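Arolwood Student Robotics Club: Produce Shelf Set

README

Records made by club members for the McPhee shopping task, in which a humanoid handles artificial fruit and vegetables at a shelf. Release 2 contains 231 episodes.
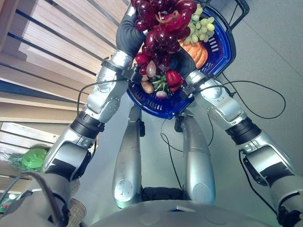
Head camera: basket held in both hands.

Files are grouped by operator. Episodes marked "partial" ended before the task was finished and should be left out of scoring.

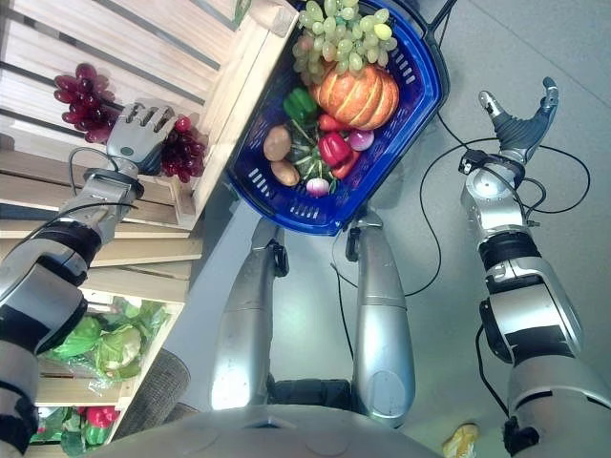
Head camera: left hand at the shelf, right hand open.

Maintainer: Isla Tapsell. Faculty supervisor: Angus Tamihana. Corrections are accepted until the end of November.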